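Engate tabletop set, data card. Maintained by Samuele Parisi. Last edited 31 July 2021.

Engate is a collection of teleoperated arm episodes recorded at a cluttered bench. It was gathered to train policies that have to work around objects they were never asked to touch. Most of our earlier data came from a cleared table, and policies trained on it did badly as soon as a cable or a box was left out.

## What is in it

- 2000 episodes, each with one operator instruction
- joint positions, gripper opening and camera images for every step
- a plain text label per episode, written by the operator right after the run
- a success flag, set by a second person from the video

The episodes are split into 3 folders:

| Folder | Contents |
|---|---|
| `reach` | moves to a named object, no contact |
| `pick` | grasp and lift |
| `place` | grasp, carry, release at a named spot |

Failed runs are kept. They sit in the same folders as the good ones, with `success: 0` in the metadata. Drop them if you are doing plain behavior cloning - we leave them in for people training a success classifier.

## How it was collected

Operators drove the arm with the Cendier handset. Sessions were short, and the operator changed between sessions. Before each one the movable objects were shifted by hand. The heavy equipment stayed where it was, so its position is strongly correlated with the table edge. Keep this in mind if you crop the images.

Instructions were drawn from a list kept in `prompts/skusar.txt`. Operators could skip a prompt if the object was out of reach. Skipped prompts are logged but have no episode.

## Loading

```
pip install -r requirements.txt
python load.py --split pick --skip-failed
```

Images are stored as JPEG and decoded on read. The Kılıçarslan converter writes the older record format if your training code still needs it. It does not carry over the success flag.

## The bench
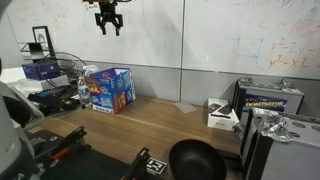 *2 min read*

Background writing on the whiteboard was left alone during collection and changes between sessions. Do not use it as a location cue. The square black-and-white marker on the table is for camera calibration, and its pose is in `calib.json`. Crumpled foil and the clear bottle both cause trouble for depth, so expect holes near them.

## Known problems

- Gripper opening lags the images by 3 steps in the sessions listed in `lag.txt`. The loader corrects this by default.
- 6 episodes in `place` have an empty label. They are still there so that the numbering matches the first release.
- Labels use "box" for several different boxes. We plan to fix this in the December release, starting with `pick`.
- Lighting was never controlled.

## Changes

Please open an issue before sending a pull request that touches labels. Include the episode number and the old text. Fixes to the loader can go straight in.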